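4. Setting up your display shelf (Akyol 842)

Before you start - wipe the shelf down and let it dry. Do this away from the kitchen, grease gets everywhere.

1. Fix the rail to the wall. 4 screws, hand tight first, then go round again.

2. Slide the shelf on til it clicks. Check with a level.

3. Lay your models out on a table and plan the rows. Low, wide cars go on the bottom row, vans and trucks up top.

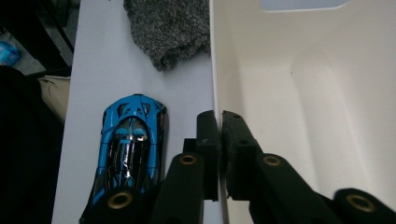
4. Fit the front cover. Bottom edge first, then push the top corners in.

Note: cover feels stiff the first few times. Normal.

CAUTION: Max load 50 oz per shelf. Dont hang on plasterboard without anchors (not supplied).

5. Peel the film off the cover last - both sides.

Keep out of direct sun, paint fades. Dust once a month, soft brush only.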